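3.2 Textile substrates and conditioning 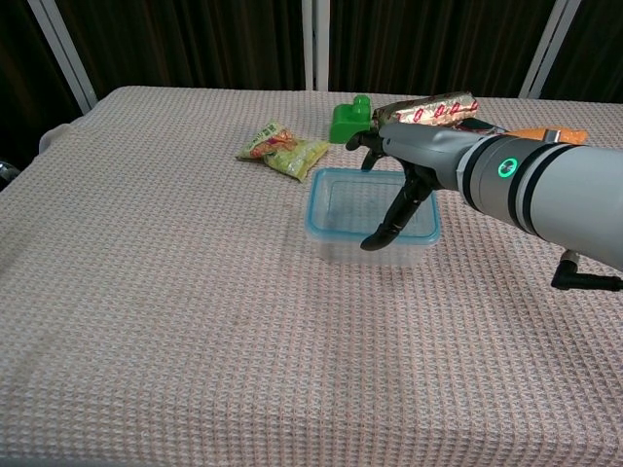

Water uptake in household textiles depends on fiber content, yarn twist and fabric structure. Of these, structure is the least well documented. Plain weaves have been studied at length, while weaves with a raised grid are usually grouped with terry and reported under one heading. The present section sets out the fabrics used and the way they were prepared before the wicking and drying tests in Section 4.

Waffle weave is formed by alternating warp and weft floats of graded length, so that the longest floats stand up as ridges and the shortest lie at the base of a square cell. The ridges touch the skin or the surface being wiped, and the cells hold air when dry and free water when loaded. Cell depth is therefore a more useful measure than overall thickness, which falls sharply under even a light pressure foot. Figure 2 shows a waffle-weave cloth of the general type considered, laid over a flat surface with a rounded border.

Three fabrics were obtained from the Huscombe mill. Fabric H1 was a cotton waffle weave, H2 a cotton and linen waffle weave on the same draft, and H3 a plain weave cotton matched to H1 in mass per unit area. All were supplied without softener. A second lot of H1 was bought in December from Furnar, a finishing house, with a silicone softener applied by padding, and is referred to below as H1-S.

Each fabric was washed 3 times at 30 °C with a reference detergent and line dried indoors. Waffle weaves shrink heavily in the first wash, when the floats relax and the cells close up, and measurements taken on loom-state cloth have little bearing on use. Dimensional change was recorded after every cycle. The change between the second and third cycles was within the repeatability of the method for all fabrics except H2, in which the weft direction continued to contract.

Specimens were cut with the long side parallel to the warp, no closer than 10 cm to a selvage, and conditioned flat until constant mass was reached. Folding was avoided at this stage. A crease flattens the ridges along a line and gives a local path for liquid that can be mistaken for a property of the weave. Ten specimens were taken from each fabric for vertical wicking and a further set of 28 was kept for the drying trials.

Cell depth was read with the Rurkus profile gauge at zero load and again under the standard foot. The ratio of the two readings is reported as the recovery index, following the Pollock procedure, with one change: the dwell time under load was extended to 30 minutes. Shorter dwell times gave scattered values for H1-S, in which the softener allows the yarns to slide before they settle.

Figure 2. Waffle-weave cloth laid flat, with the raised grid visible.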